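**Board: Concerts and Crowdfunding / Thread: Istetier Suite live recording, pledge tiers and rehearsal schedule**

**wanus_chamber_office** wrote, 19 March 2024:

The office of the Wanus Chamber Players wishes to inform members that the campaign to record the Istetier Suite before a live audience is now open. The goal is 600 pledges. The orchestra will consist of 40 players, and the concert will be held at Jedura Hall. Members are asked to post remarks on the pledge tiers in this thread and to send questions about payment to the office by private message.

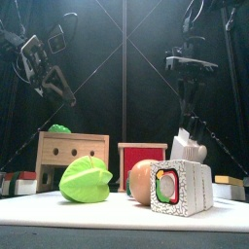
*Star fruit and wooden box on the white table.*

**lowbrass_ledger** wrote:

I thank the office for the notice. I must object to the second tier. A backer at that level receives the recording as a download but no printed program, although the program notes were the most valued part of the last campaign. I would ask that the notes be restored before further pledges are taken.

**score_reader_north** wrote:

I respectfully disagree with the previous member. Printing and postage consumed a large share of the last budget, and several overseas backers received their programs bent. The money is better spent on a further rehearsal. The suite has a difficult fourth movement, and the percussion parts were never properly corrected after the Lloyd edition was withdrawn.

**lowbrass_ledger** wrote:

The percussion parts are a separate matter and should be paid for from the library fund. I maintain my objection.
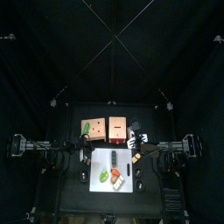 How many rehearsals are planned before the concert?

There will be 6 full rehearsals, and the last of them will be open to backers of the upper tiers.

**wanus_chamber_office** wrote:

The office has noted both positions. The download will include the complete program notes as a document suitable for home printing. A printed copy may be added to any pledge at cost. With regard to the Lloyd edition, our librarian has prepared new percussion parts from the composer's manuscript, and these will be used throughout.

**score_reader_north** wrote:

That is acceptable to me. I would request that the corrected parts be made available for hire by other ensembles once the recording has been issued.

**tape_and_vinyl_desk** wrote:

May I ask the office to reconsider the vinyl edition? The suite divides naturally across 2 sides, and there are members here who would pledge for no other format.

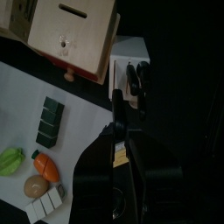

Will pledges be returned if the campaign falls short of its goal?

All pledges are released in full at the close of the campaign if the goal is not met, and no fee is kept by the orchestra.

**lowbrass_ledger** wrote:

I have pledged at the second tier with the printed copy added. My view on the tier itself is unchanged.

**wanus_chamber_office** wrote:

The office thanks the member for the pledge. A vinyl edition is under review with the pressing plant, and a decision will be posted in this thread before the end of March.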